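Ticket 879: marks on white table covering, workshop
Opened: Tuesday, October 18, 2022
Reported by: Domingo Jara
Assigned to: Ashraf El Fassi

Sheet on the big table has grey smudges and a blue pen line across it. A keychain and the black tray are still on top.

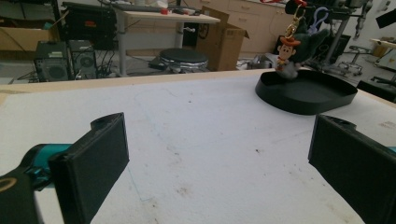
Wiped the smudges with a damp cloth and dish soap, 3 passes. They got a bit lighter. Pen line didn't budge. Please don't use the Stasano spray, it dulled the colour on the bench at Lilis.

Left edge of the sheet is uneven too and bare wood shows along that side.

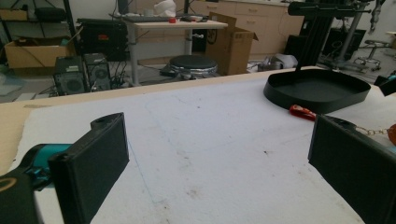

Next steps
Order a new sheet from Pillai, item 272. Move the keychains before fitting it. Ashraf to close.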